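Wiping a table is a lovely problem. I know how that sounds, but spend an afternoon with people who are trying to get a machine to do it and you start to see your own kitchen differently. The spray bottle alone is a small nightmare: the fingers have to go round the neck, one of them has to pull a trigger, and the whole thing gets lighter as it empties.

Selamawit Tamiru has been at Sterkari since May, and she talks about crumbs the way other people talk about football. Her team wants a home robot that can clear up after lunch, and they are teaching it with recordings of human hands doing the job — wires, markers and all. 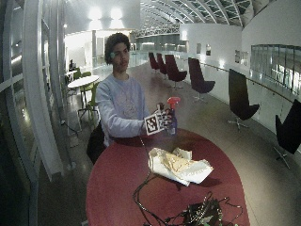
What surprised me was how far the big, showy movements have come. Sterkari's arm, which they call Irholm, can cross a worktop and stop a hair short of a mug, and I could have watched it all day. Give it a rigid box and it is brilliant. Give it a paper wrapper with half a lunch inside and it slows right down, because a wrapper never has the same shape twice and somebody might still want the lunch.

"Is it rubbish or is it food?" says Tamiru. "My son gets that wrong and he's had 6 years of practice."

On the day I visited, Irholm was given 20 goes at picking up a wad of kitchen paper and wiping with it. It managed 4 that you would be happy with at home. I found that thrilling! Two years ago, she says, it would have pushed the paper on to the floor every time.
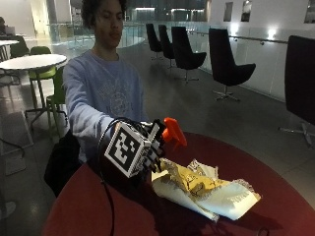 So could you buy one to do your washing-up this year?

Not one that I would leave alone with the glasses. There are machines that will do part of a chore in a tidy kitchen with someone standing by, and that is where things stand.

Shop floors are a bit further on. At Pevdale, a packing firm, Maximiliano Robles runs a line where an arm fills boxes through the night shift and people handle anything soft, floppy or leaking. He likes it, though he grumbles about the cleaning, which is still done by hand at six in the morning with a cloth and a bottle. "I'd swap the packing arm for a wiping one tomorrow," he told me.

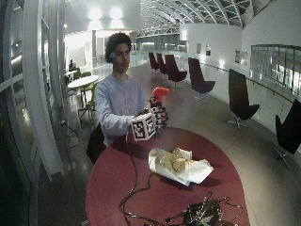
Both hands at work: a spray bottle in one, a marker-covered cube in the other.

Tamiru's next target is a proper two-handed clean, spraying with one hand and wiping with the other, at a table she hasn't tidied first.

Last updated: May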